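Planning for a messy table: the software lead at Wevside on grasping, waiting and throwing work away

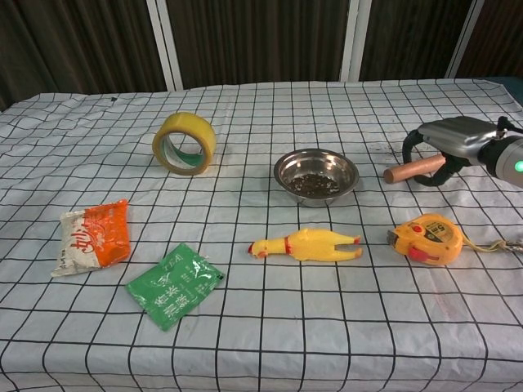
Most of the software written at Wevside is planning code, the part that decides which object an arm should go for, in what order, and by what path. The company works from a former net store in Drukadport, and its planner, Plukudon, is now on its third rewrite. I spent an afternoon with the woman who leads the work. She asked not to be named, as she would like people to write to the team and not to her. The test tables are covered in white cloth with a thin black grid, and on one of them the gripper had a wooden handle clamped in its fingers, a short way from a shallow steel bowl with something dark and grainy in it. A rubber chicken lay on its side nearby, with a tape measure next to it.

"Carrying something is a different problem from reaching for it," she said. "As soon as the gripper closes on a handle, the shape of the robot has changed. The planner has to add the handle to the arm and check the whole lot against everything else. Our first version added it too late. It planned the lift as if the hand were still empty."

The fix was dull and took most of April. Plukudon now keeps two models of the arm, one with the held object attached and one without, and swaps between them when the finger sensors report contact. If the sensors and the camera disagree, it stops and looks again.

I asked about the bowl. She said that open containers cost more planning time than anything else on the table. "You can knock a roll of tape and the worst that happens is that it rolls. A bowl with seeds or grit in it has to be treated as taller than it is. We put a margin above the rim and the path goes round or well over. People complain that it looks slow. I would sooner have slow."

Perception is handled by a separate program, which the team bought in from a small firm called Thibodeaux and has since altered a good deal. It gives each object an outline, a rough height and a score for how sure it is. Shiny rims and clear tape give low scores. Crinkled packets do too, for another reason: the outline changes when they are touched, so the stored shape is wrong by the second attempt.

"We used to throw away anything with a low score," she said. "So the planner thought the space was free and went straight through it. Now a low score means there is something there and we don't know what. It gets a plain box around it and the arm keeps out. That was a change of a few lines, and it did more good than the new search method we had spent the winter on."

The search method is still in the code – switched off. She is not sentimental about it. It found shorter paths in simulation, but the shorter paths ran close to the objects, and small errors in the height estimates were enough to spoil them. The older method samples paths at random, keeps the best 16 and ranks them by clearance first and length second.

Soft and trailing things remain unsolved. A strap on a tape measure is the case she brings up most. The outline may include it or may not, depending on the light, and if the arm picks up the casing the strap comes along and sweeps across whatever is beside it. At present Plukudon adds a fixed margin on the side where it last saw the strap. "It's a guess with a number attached," she said.

Much of her week goes on tooling. Every run is logged, and a replay program lets the team step through a plan with the camera view beside it and the rejected paths drawn in grey. She wrote it herself over almost 2 months and says it should have come before the planner. New starters are given a failed run on their first day and asked to find out which program was at fault.

Next is planning for two arms over one table. She would not give a date for it. The timing code is written, she said, and the tests for it are not.

Comments

gridandgripper: Ranking by clearance first is what we ended up with as well. Do you cap the length at all? Ours took some very scenic routes until we did.

M_oldham: Interesting about the low scores. We had the same fault on a bin-picking cell and blamed the camera for weeks.

tapehead: Would like to see the replay tool released, even without the planner.

Published 7 Nov 2021. Text may be quoted with a credit. Contact the editors | Back to top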